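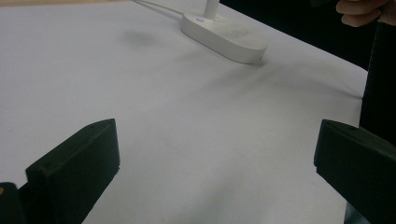
Medication Room Check, Matlala Wing, Nirville Hospital
Done 6 Oct 2024, evening shift

1. Door and keypad
OK. Code changed in January and not since. Ask Drirnora for a new one.

2. Controlled drug cabinet
Locked on arrival. Count matches the register. One entry on page 380 has a single signature and needs a second.

3. Refrigerator
Temperature log missing for 2 days last week. Alarm tested, works.

4. IV fluids
Some 7 bags of 1,000 mL saline stored on the floor. Moved to shelf. Rotate stock, oldest in front.

5. Agency nurse access
Fail. Badges from the Grorkance contract still open the door after the contract ended. Security told by phone, written request to follow.

6. Sharps containers
OK. Below fill line.

7. Prep surfaces
Wipe down at start of each shift. Sign-off sheet not up to date.

Recheck items 2, 3 and 5 before the next pharmacy visit.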